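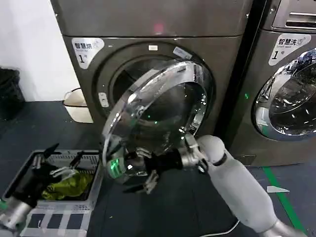
Steltby Household Services – Window & Gutter Team
Minutes, Friday, 2.00pm start

Apologies: none recieved.

Last minutes agreed. Squeegee order still outstanding, chase again.

November rota
Flonwood terrace moved to mornings, residents want it finished before school run. 18 houses on the list now, two new. Gutters at the back need the long ladder – book it.

Prices
Flatska have put up the cost of pure water filters. Keep our front-and-back price as is till new year, then look at it again. Conservatory roofs quoted seperately, no more guessing over the phone.

Missed visits
Three complaints, all same street. Cards to go through the door every time, even if no answer.

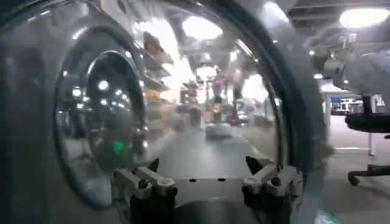
Tomomi Yoshida said a card is no use if the gate was locked, and wanted a text sent the night before as well. Agreed, try it for 12 customers first.

Nomura contract
Shop fronts, fortnightly. Start time 6am, not 7. Keys to be signed for.

AOB
Van 2 wiper blades. Closed 3.20pm.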